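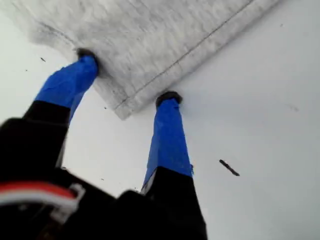
Zwei Greiffinger mit blauem Klebeband am gesäumten Rand eines hellen Stoffstücks. Foto: Kerstin Eide

Fulov stellt Geld für Greifer zurück, Entscheidung über zweite Zelle erst im Herbst

Die Textilpflegefirma Fulov will im kommenden Haushaltsjahr zwei weitere Greifer für das Vorlegen von kleinen Wäschestücken anschaffen. Über den Kauf einer zweiten kompletten Roboterzelle wird dagegen erst im Herbst entschieden. Das teilte die Betriebsleiterin Ingegerd Boström im Juli bei einer Vorstellung der Pläne vor der Belegschaft mit.

Für die Greifer, die Ersatzteile und die Schulung sind zusammen 41 000 Euro eingeplant. Eine zweite Zelle würde nach dem Angebot des Herstellers Hitton etwa 190 000 Euro kosten, wobei Transport und Aufbau in diesem Preis schon enthalten sind. Die Umbauten am Gebäude sind es nicht. Der Boden in der hinteren Halle müsste an einer Stelle verstärkt werden, und auch die Druckluftleitung reicht bis jetzt nicht so weit.

«Wir möchten zuerst wissen, was uns der laufende Betrieb wirklich kostet», sagte Boström. Im ersten Budget habe man nur das Gerät gerechnet und die kleinen Teile vergessen. Zu diesen kleinen Teilen gehören vor allem die Fingerkuppen, mit denen der Greifer den Stoff anfasst, und das Band, mit dem die Finger umwickelt werden. Beides nutzt sich ab und muss regelmässig erneuert werden. Im neuen Plan haben die Verbrauchsteile deshalb eine eigene Zeile bekommen.

Mit dem Einkauf ist Mervin McKinnon beauftragt. Er hat von zwei Firmen Angebote eingeholt, von Hitton und von Kamath. Beim reinen Kaufpreis liegt Kamath tiefer. Hitton bietet dafür eine Wartung vor Ort an und liefert Ersatzteile innerhalb von 7 Tagen, während die Lieferzeit bei Kamath 22 Tage beträgt. Für McKinnon ist dieser Unterschied wichtiger als der Preis. Wenn ein Finger fehle und kein zweiter im Regal liege, stehe die Zelle, und dann müsse man die Stücke wieder von Hand vorlegen. Er schlägt vor, von jedem Teil einen kleinen Vorrat zu kaufen, egal welche Firma den Auftrag bekommt.

Schwierig bleibt der weiche Stoff. Glatte Tischwäsche lässt sich nach Angaben des Betriebs gut greifen, bei flauschigen Stücken mit gesäumtem Rand ist es nicht so einfach. Der Greifer soll am Saum zufassen, weil der Stoff dort dicker ist, aber der Saum liegt nicht bei jedem Stück an derselben Stelle. Agnes Engebretsen, die die Versuche betreut, hat darum verlangt, dass beide Anbieter ihre Finger mit der Wäsche von Fulov vorführen und nicht mit eigenen Musterstücken. Die Vorführungen sollen an der bestehenden Zelle stattfinden und je einen Vormittag dauern.

Zur Planung gehört auch die Reinigung des Arbeitsplatzes. Auf der hellen Unterlage bleiben Fasern liegen, was nach Meinung von Engebretsen in den Angeboten zu wenig beachtet wurde. Eine Absaugung ist im Angebot von Kamath als Zusatz genannt, bei Hitton fehlt sie ganz. McKinnon will bei beiden Firmen nachfragen und die Antwort in den Vergleich aufnehmen, bevor er ihn der Geschäftsleitung gibt.

Geprüft wurde zudem, ob Fulov die zweite Zelle mieten könnte. Ein Vorschlag der Leasingfirma Skimano liegt vor. Die monatliche Rate wäre für den Betrieb tragbar, allerdings dürfte man an den Greifern nichts ändern, ohne vorher zu fragen. Für Vidar Haugen aus der Werkstatt ist das ein Problem. Er wickelt die Finger selbst und probiert dabei verschiedene Bänder aus. «Mit einem gemieteten Gerät könnte ich diese Arbeit so nicht machen», sagte er. Boström will mit Skimano noch einmal über diesen Punkt sprechen.

An der Vorstellung wurde auch nach den Arbeitsplätzen gefragt. Laut Boström ist kein Abbau vorgesehen. Die Personen, die bisher vorlegen, sollen an der Zelle angelernt werden, und der Betrag für die Schulung ist in den 41 000 Euro enthalten. Ein Teil der Belegschaft wünscht sich, dass die Schulung während der normalen Schicht gegeben wird. Eine Zusage gab es dazu noch nicht.

Die Bestellung der zwei Greifer soll nach den Vorführungen ausgelöst werden. Für die zweite Zelle gilt das Angebot von Hitton bis zum Ende des Jahres.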